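Caring for Plastic Bowls, Boxes and Lids in the Shared Kitchen

Residents' Household Guide, Kitchen Section
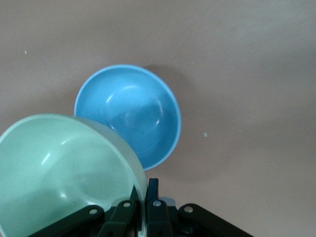

Plastic kitchenware is inexpensive and light, and with ordinary care it will serve for many years. Most of the pieces withdrawn from the kitchens at Sýkora House are discarded for one of a few causes: staining, lingering odor, scratching, or warping in the dishwasher. The advice in this section was compiled by Jarmila Kratochvíl of the Household Office and applies to mixing bowls, storage boxes, lids, measuring cups and colanders. It does not cover nonstick pans or cutting boards, which have their own pages.

Before first use

Wash new items by hand in warm water with a small amount of dish soap, and remove all labels. If adhesive remains, rub it with a few drops of cooking oil on a paper towel, leave it for 10 minutes, and wash again. Do not use a knife or a metal scraper. Scratches made on the first day will hold food color for as long as the bowl is in use.

Check the underside for the care symbols. A glass and fork indicates that the item is intended for contact with food. Wavy lines over a dish generally indicate that it may be used in a microwave. Where no symbol can be found, residents should treat the item as suitable for cold food only and wash it by hand.

Everyday washing

Rinse plastic soon after use, in cool water first. Hot water sets egg and milk residue and makes it harder to remove. Follow with warm soapy water and a soft cloth or sponge. The green scouring side of a sponge should be kept for metal and glass.

Greasy bowls are the usual complaint. Fat clings to plastic more stubbornly than to glass, and a single wash often leaves a film that can be felt with a fingertip. Wipe out the grease with a paper towel before the bowl goes into the sink, apply the soap directly to the surface, and rub it over the whole interior before adding water. Wash plastic ahead of the frying pans so that it does not pick up their grease.

In the dishwasher, place plastic on the top rack only. Small lids should be held down by a heavier item or placed in the closed basket. Plastic does not dry well in most machines; unload it last and finish with a towel.

Stains

Tomato sauce, curry, paprika and beet are responsible for nearly all stains. Prevention is simple. Allow hot sauce to cool a little before it is transferred, and wipe the inside of the container with a thin coat of oil beforehand.

For an existing stain, mix baking soda with enough water to form a spreadable paste. Cover the stained area, leave it overnight, and rinse in the morning. The treatment may be repeated. Turmeric may resist the paste entirely, but it usually fades if the clean, damp item is placed in direct sun for an afternoon.

Chlorine bleach is not supplied in the shared kitchens and should not be brought in for this purpose. It must never be combined with vinegar or any other cleaning product.

Odors

Onion, garlic and smoked fish leave an odor that ordinary washing does not always remove. Fill the container with warm water, add 4 tablespoons of baking soda, and let it stand for several hours with the lid resting in the same solution. Rinse and air dry. A crumpled sheet of plain newsprint, sealed inside the dry container for a day or two, is an older method and remains a good one. Wash the container again before use.

Persistent odor is more often found in the lid than in the box. Where the gasket is removable, take it out with a blunt wooden skewer, wash it separately, and allow it to dry fully before it is pressed back into the channel. Residents using the Clidia boxes should note that the gasket has a flat side, and the flat side faces down.

Heat

Do not place plastic bowls on a burner that has recently been switched off, beside the toaster, or on top of the oven. Several bowls were lost last October in exactly this way. Boiling liquids should be poured into metal or glass. When melting butter or chocolate over a pan of simmering water, use one of the steel bowls from the lower cabinet.

Oily and sugary foods become much hotter than water in a microwave and can pit the surface of a plastic container. Heat these in ceramic. Covers should be set loosely in place so that steam can escape.

Storage

Put items away only when they are completely dry. Bowls of similar size that are nested while damp tend to lock together. To separate them, set the lower bowl in warm water, put a little cold water in the upper one, wait a minute, and twist gently.

Store boxes without their lids. Lids stand upright in the rack inside the cabinet door, sorted by shape. Unmatched lids go in the drawer marked Plullari, where they are kept until the end of the term and then recycled.

Do not stack heavy ceramic dishes inside plastic ones. The rim will slowly lose its shape, and a box with a distorted rim can no longer be sealed.

When to replace an item

An item should be withdrawn if it is cracked, if the interior has become rough or sticky after washing, or if the surface has begun to flake. Deep knife marks are also sufficient reason, as they are difficult to clean thoroughly. A faint stain on an otherwise smooth bowl is a matter of appearance only, and the bowl may remain in use.

Withdrawn bowls need not be thrown away. They are suitable for soaking brushes, sorting screws, or carrying peelings to the compost. Mark them clearly on the base with a permanent marker and move them to the utility room so that they do not find their way back to the food shelves.

Replacements

Requests for replacement items should be addressed to Zdeňka Vaněk at the Household Office, stating the floor, the type of item and its capacity. The standard storage box holds 1,225 milliliters and the small one 300 milliliters. Both are kept in stock. Mixing bowls are ordered from Akent as needed and may take longer to arrive. Requests left in the office box by Sunday evening are handled the following week.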